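July 21, 2023
Bench 2, bowl-to-pan task

Good day on the bench! We passed 1,018 usable demos this afternoon, and the target for the Wondale set is still 3,000 by the end of August. That looked silly to me two weeks ago and now it looks like a lot of teleop hours and not much else. Sharon Mutiso took the leader arms for the morning and I had them after lunch.

Task as it stands: left arm takes the pan by the handle and lifts it a little off the table, right arm brings the bowl over and tips the food in. Both arms have to be in place before the pour starts. I used to let the pan stay on the table and only move the bowl, but the policy we trained on those (Broditz run, last week) learned to ignore the left arm completely. Holding the pan up makes both arms matter, and I love how much richer the data looks with that one change.

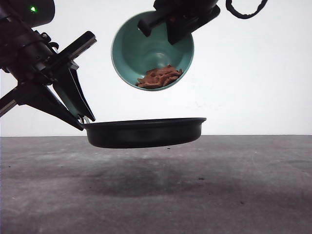
Pan held level by the handle, bowl tipped over it, food still at the lower rim.

This moment is the part I want more of. Sharon slows down right at it, lets the pieces gather at the lip and then adds a bit more tilt. I tend to go in one sweep. We argued over whether to standardize and decided to keep both, tagged "slow" and "sweep" in the notes field, so we can split them later if training gets confused. My guess is the slow ones will be worth more per episode. We'll see.

Speed: best hour was 70 episodes, which is the fastest we've gone on anything with two arms. Most of the gain came from doing resets by hand instead of teleoperating them. Agbenyega's script now starts a new episode on the foot pedal, so whoever is driving doesn't have to reach for the keyboard. So nice. Thank you!!

Threw out a batch from before the break where the right gripper closed too high on the bowl and it twisted during the tilt. Could have kept them as failures, but the labels were a mess and I'd have been guessing.

Start positions: I want much more spread here. Looking back through the morning episodes, the pan and bowl sit in nearly the same two places every time. After lunch I pushed them well apart, pan to the left and bowl to the right, toward the back of the table, with all that open gray between them. The reach is longer and the approach paths look different from each other, finally.
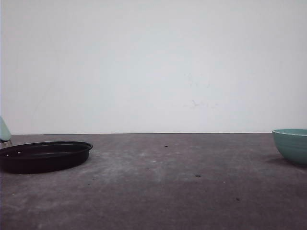

For next session

Wipe the table before starting. There are specks and streaks on it and I'd like the background to be about the same from one day to the next, at least until we vary it on purpose.

Try the pan further forward. Left arm should reach, check the elbow.

Ask Zudier whether the wrist streams can be saved at full rate without dropping frames. Saw two gaps in the afternoon logs, both short.

Train a small one tonight on what we have, slow and sweep together, no filtering. Even if it's bad I really want to see it try.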